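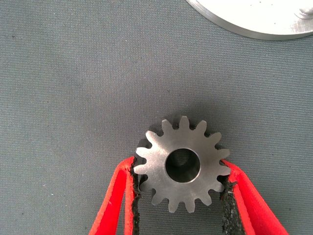
# Re: [공작기계-정비] 변속 기어 교체, 이수와 축 구멍 확인 요청

Soledad Villalobos 님이 금요일에 쓰신 글:

> 안녕하세요. Willell 공방의 Soledad입니다.
>
> 저희 Tovar 탁상 선반의 이송 기어를 바꾸려고 합니다. 지난달부터 자동 이송을 걸면 한 바퀴마다 딱딱거리는 소리가 났고, 덮개를 열어 보니 중간축 기어의 이 하나가 뿌리에서 깨져 있었습니다. 깨진 조각은 기름받이에서 찾았습니다.
>
> 부품 상자에 평기어가 하나 있는데 각인이 없어서 어느 기계에서 나온 것인지 모르겠습니다. 강철이고 겉보기에는 상태가 좋습니다. Fitzgerald 님은 Janen 밀링에서 빼 둔 것이라고 하시고, Brisa 님은 처음부터 우리 선반의 예비품이었다고 하십니다.
>
> 질문은 이렇습니다.
>
> 1. 각인이 없는 기어의 모듈을 집에서 잴 수 있는 공구로 확인하는 방법이 있습니까?
> 2. 축 구멍이 원래 기어보다 커 보이는데, 부시를 끼워서 써도 됩니까?
> 3. 원래 기어는 키 홈이 있었습니다. 상자에서 나온 것은 구멍이 그냥 둥급니다. 이 상태로는 못 쓰는 것입니까?
>
> 급한 작업은 없습니다. 수동 이송은 잘 됩니다.
>
> Soledad

Soledad 님, 그리고 목록에 계신 분들께.

질문 순서대로 적겠습니다. 저도 같은 계열의 선반을 쓰고 있고 중간축 기어를 한 번 바꾼 적이 있습니다.

## 1. 모듈 확인

먼저 이를 세십시오. 유성펜으로 이 하나에 표시를 하고 거기서부터 한 바퀴를 돌리면 됩니다. 표시 없이 세면 하나씩 틀리기 쉽습니다. 첨부한 기어는 이가 열다섯 개입니다.

그다음 바깥지름을 잽니다. 표준 평기어라면 바깥지름을 (이수 + 2)로 나눈 값이 모듈입니다. 이수가 홀수면 이 끝의 정반대편이 골이 됩니다. 버니어 캘리퍼스를 그냥 물리면 실제보다 작게 나오니 다음처럼 재는 것이 낫습니다.

- 축 구멍의 안지름을 잰다.
- 구멍 안쪽 벽에서 이 끝까지의 거리를 잰다. 이를 바꿔 가며 여러 번 잰다.
- 구멍 안지름의 절반에 그 거리를 더한 다음 두 배로 한다.

계산한 값이 표준 모듈에 딱 떨어지지 않으면 세 가지를 의심하십시오. 측정이 틀렸거나, 인치 규격 기어이거나, 전위 기어입니다. 오래된 Tovar에는 인치 규격 기어가 들어간 것도 있다고 Brayan Londoño 님이 예전에 이 목록에 쓰셨습니다. 연식을 모르시면 명판 사진을 올려 주십시오.

모듈이 같아도 압력각이 다르면 제대로 물리지 않습니다. 압력각은 집에서 재기 어렵습니다. 저는 맞물릴 상대 기어를 작업대에 놓고 손으로 굴려 봅니다. 같은 규격이면 걸리는 곳 없이 돌아갑니다. 뻑뻑하거나 이 끝이 상대 골 바닥에 닿으면 쓰지 마십시오. 이 방법으로는 비슷한 압력각을 완전히 걸러내지 못하므로 상대 이에 청색 안료를 얇게 바르고 접촉 자국도 보십시오. 자국이 이 높이의 가운데쯤에 고르게 나와야 합니다.

## 2. 축 구멍과 부시

부시를 끼우는 것은 가능합니다. 조건이 있습니다.

첫째, 구멍과 이 뿌리 사이에 살이 충분히 남아 있어야 합니다. 이수가 적은데 구멍이 큰 기어는 이 부분이 얇습니다. 여기에 부시를 억지로 압입하면 기어가 벌어지고, 심하면 골에서 금이 갑니다. 압입 여유는 작게 잡고 고정용 접착제를 같이 쓰는 편이 안전합니다.

둘째, 부시의 안지름은 압입한 다음에 마무리하십시오. 미리 맞춰 놓으면 압입하면서 줄어듭니다. 선반 척에 기어를 물려서 가공할 때는 이 끝을 바로 물지 말고 연한 재질의 링을 끼우십시오. 다이얼 게이지로 흔들림을 본 다음에 깎습니다. 부시가 편심이면 한 바퀴마다 소리가 나서 지금과 같은 증상이 됩니다.

셋째, 부시 재질입니다. 중간축에서 기어가 축과 따로 도는 구조라면 인청동이 좋습니다. 축과 함께 도는 구조라면 강철로 만들어야 합니다. Soledad 님 선반은 원래 기어에 키 홈이 있었다고 하셨으니 강철 쪽입니다.

## 3. 키 홈

키로 힘을 전달하던 자리라면 둥근 구멍 그대로는 쓸 수 없습니다. 고정 나사 하나로 버티게 하는 경우를 가끔 보는데, 이송이 걸리는 순간 축에서 헛돌면서 축 표면을 긁어 놓습니다. 축을 새로 만드는 것이 기어를 사는 것보다 훨씬 번거롭습니다.

키 홈은 브로치로 내는 것이 가장 깔끔합니다. Mirkley에 있는 브로치 세트는 폭 3 mm와 4 mm가 있고, 아버 프레스는 그 옆 작업대에 있습니다. 빌리시려면 Glória Rebelo 님께 메일을 보내십시오. 브로치가 없으면 선반 공구대에 홈 바이트를 옆으로 눕혀 물리고 왕복대를 손으로 밀어서 조금씩 깎는 방법도 있습니다. 주축은 반드시 잠그고 전원은 뽑아 두십시오. 저는 이렇게 해서 한나절이 걸렸습니다.

홈의 위치는 이와 이 사이의 골을 피해서 이의 한가운데 뒤쪽에 두십시오. 골 아래에 내면 남는 살이 가장 얇은 곳이 됩니다.

## 끼우기 전에

기어를 밝은 곳의 천 위에 놓고 이를 하나씩 보십시오. 제가 보는 것은 다음과 같습니다.

- 이 끝이 한쪽만 뭉개졌는지
- 이 뿌리에 실금이 있는지. 등유를 바르고 닦은 다음 분필 가루를 묻히면 금이 있는 곳에 줄이 배어 나옵니다.
- 구멍 안쪽 벽에 긁힌 자국이나 눌어붙은 흔적이 있는지
- 옆면을 정반에 놓았을 때 흔들리는지

옆면에 원을 그리는 가공 자국이 남아 있는 것은 괜찮습니다. 손톱에 걸릴 정도면 고운 숫돌로 한두 번만 문지르십시오.

조립할 때는 두 기어 사이에 얇은 종이를 한 장 끼우고 돌려서 간격을 잡은 다음 중간축을 조입니다. 종이를 빼고 손으로 한 바퀴 돌려 보십시오. 너무 바짝 붙이면 소리가 웅웅거리고 이가 빨리 닳습니다.

상대 기어도 꼭 확인하셔야 합니다. 이 하나가 깨진 채로 한 달을 돌렸다면 상대 쪽 이 끝에도 찍힌 자국이 있을 수 있습니다. 튀어나온 부분은 가는 줄로 없애고, 이 모양 자체가 상했으면 둘 다 바꾸는 것이 맞습니다.

어느 기계에서 나온 부품인지는 저도 모르겠습니다. Janen 밀링의 부품표를 갖고 계신 분이 있으면 테이블 이송 쪽 이수를 여기에 적어 주시기 바랍니다. 제가 가진 것은 2쪽과 16쪽이 빠진 복사본인데 기어 목록이 16쪽에 있습니다.

모듈 계산값이 나오면 바깥지름, 구멍 안지름, 두께를 같이 적어서 답장 주십시오. 이번에는 제목을 바꾸지 말고 이 글에 이어서 써 주시면 나중에 찾기 쉽습니다.

Brayan 님, 예전에 올리신 인치 규격 기어 표는 보관함 링크가 끊겨 있습니다. 파일이 남아 있으면 다시 올려 주십시오.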